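The green cloths and the stacking cups

September, kettle on, feet up at last

Well, I've gone and done it, the tables are covered. I said in the spring I'd never buy fabric off a roll again after the curtain business, and then Sonia rang to say the shop by the station was clearing out the dark green and did I want any, and of course I did. I wanted all of it! I came home with far more than I could carry and had to stop twice on the hill to swap arms.

I haven't hemmed anything. I meant to, I had the pins out and everything, but I looked at the length of it and thought, who's going to be down on their knees checking? So the edges are a bit ragged and wander about where my scissors wandered, and I quite like it. It's a good deep green, and the bright things stand up against it. On the bare tops they always looked a bit lost.

The cups are the thing I really wanted to write down. I'd forgotten how nice they are. Orange, red, pink, magenta, a purple, all sitting one inside the next with the orange on the outside, like something you'd want to eat. And then the blue one, which will not live with the others. I put it in the stack, I come back, it's on its own again further down the cloth. I've given up and decided that's its place. It's got the darker blue inside and I think it's the prettiest of the lot anyway.

Mum had a set when we were small, though hers had lost the littlest one before I was born, and we used a thimble instead. I told Tin-yau Kwan that and he said his family used theirs for measuring rice until somebody melted one on the hob. He wants to try the whole toddler morning with only cups, no puzzles, no bricks. I said four children, yes, but more than that and there'll be war over the pink. We've agreed to differ until next week.

Floor next. White tiles are lovely for exactly as long as it takes to put the mop away. I did the whole lot before lunch with the Matoner stuff (smells of pears, not unpleasant) and then found blue tape I'd missed, so that's a job for tomorrow, with a butter knife and some patience. The grout wants doing properly as well, with a brush, and I am not in the mood.

Money, because I promised myself I'd keep track in here. The fabric was £80, which I'll not be mentioning to my sister. There's £300 left in the tin for the winter. The Bustevel catalogue came and I went through it with a pen, circling rugs, and then made the mistake of adding up the circles. Over 2,000! Back in the drawer with it.

Still to do: wash the spare cloth before it gets used, in cold, on its own, as I don't trust that dye one bit. Find the lid for the big box. Ring Sonia and say thank you properly, I was a bit short with her over the weight of the bags.

Pan has been asleep on the offcuts since teatime and there's ginger fur all over them, so I suppose those are the cat's now.

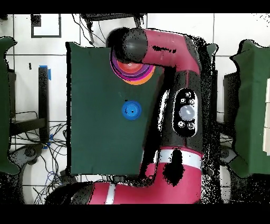
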